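About Javuvier

We help small firms plan and budget for their first robot arm.

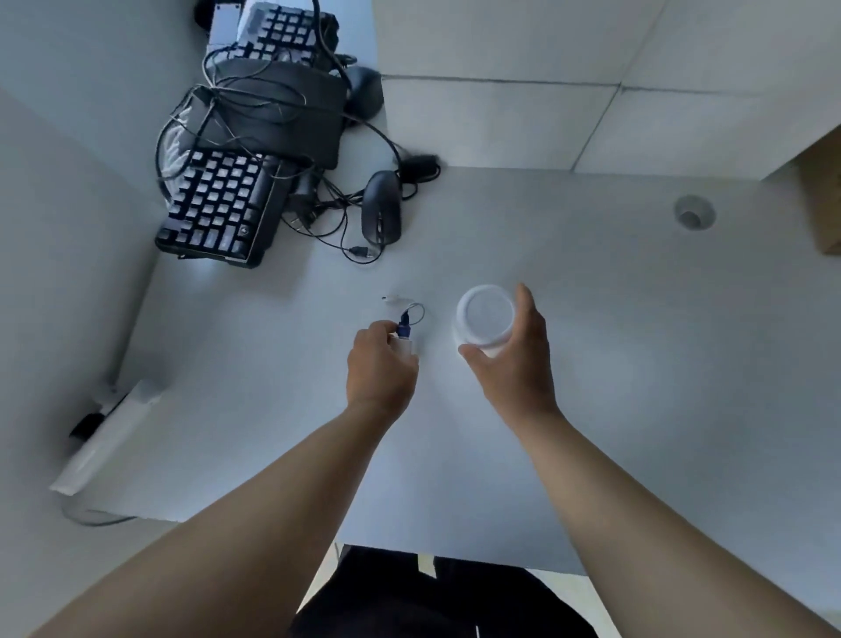
How much should we set aside beyond the price of the robot?
Plan on 28 per cent of the purchase price for the first year. That covers guarding, grippers, cabling, training and a service visit. Firms with an older electrical supply should get a quote for that work before they order anything.

Javuvier was set up by Leonie Ruddock, who spent 12 years buying equipment for a packaging company. There are four of us now. We don't sell robots and we take no commission from those who do — our clients pay a flat fee of £400 a day.

Most jobs start with a site visit and a list of what you already own. Keyboards, mice, adapters and spare leads go on it along with the larger items, as small parts are often bought twice.

After that you get a written budget and a delivery plan. Recent clients include Ultik and Fikre.

Site visits are booked through the office. We are closed on Thursday afternoons.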